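Wednesday, March 5, 2025

Well, that was a day. I got into the Kenetdale workshop before 9 with a coffee and a plan, and by lunchtime the plan was in the bin. We had Hunura on the table-clearing job again, and the right arm stopped dead in the middle of a reach. Fault 447, the same one that cost us most of a week in February!

I did what the Celluro manual says: hit the stop, wait, bring the arms up slowly. It came back fine, did 5 picks, and then froze again. What bothers me more is that the second time it didn't freeze straight away – it gave a sort of twitch first, sideways, and I was leaning in to move something. It missed me by a good bit, but I went and stood by the kettle for a while afterwards.

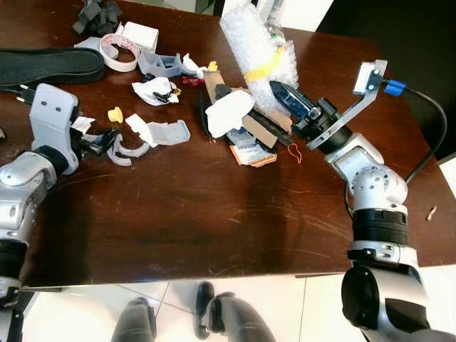 Hunura at the junk table, right hand holding on to its blue and black thing.

My money's on the sensor cable. It has to bend with the arm every time, and I think it's getting tugged when the elbow opens right out. The people at Yimer reckon it's software (they would, they sold us the cable) and want me to send them the logs. Fine, they can have the logs, all 7 of them.

So, new rule from me: no hands over the table while the arms have power, not even for a second, not even for a bit of cardboard. I've written it on the whiteboard in big letters and I've ordered a longer cable. I still haven't filled in the near-miss form. Must do that first thing, before I talk myself out of it.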